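Flutivero Gripper Comparison: Frequently Asked Questions
Last updated 11/05/2023
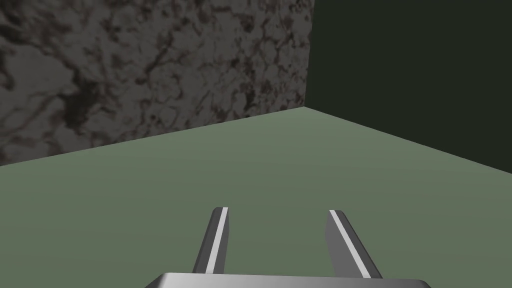

The Flutivero comparison covers two parallel-jaw models, Bemura and Piras, run in simulation under the same controller. Every trial is recorded from a wrist view, and the framing of that view affects the results more than most first-time users expect. Both fingers need to stay in view for their full length, with the floor visible through the gap between them. Only a thin strip of the palm should show at the bottom edge. If more of the palm is visible, the camera offset is wrong for the model you loaded.

Which files do I need?
The scene file, one gripper file and the Jodora controller profile that goes with it. Profiles are not interchangeable. Loading the Piras profile on a Bemura gripper raises no error, but the closing speed will be wrong.

How many trials are in the published set?
840 per gripper. Bemura completed 678 and Piras completed 624. A trial counts as complete when the part is lifted clear of the floor and held until the timer ends.

Why does one wall have a stone texture and the other none?
The mottled wall gives the visual tracker plenty of features. The dark green wall gives it almost nothing. Start poses are spread so that each gripper faces both, and the log records which wall filled most of the view.

Can I change the floor color?
Yes, in the scene file. Results from a changed floor should not be merged with the published set. Very light floors reduce contrast against the bright stripes on the fingers, and the edge detector starts to lose them.

Do the rendered jaws match the collision shapes?
No. The collision shapes are plain boxes, slightly shorter than the rendered fingers. Contact at the very tip is therefore not modeled well – treat tip grasps as unreliable for both grippers.

What happens to trials that time out?
They count as failures. Of the Piras failures, 167 were timeouts. Most came from the approach phase, before the jaws began to close.

Is a real-arm comparison planned?
Bench runs are scheduled, on one arm only. Force readings will be added to the log format at that point. Old logs will still load, with the force column left blank.

How do I report a bad log?
Send the log, the seed and the controller profile version. Screen recordings are not needed.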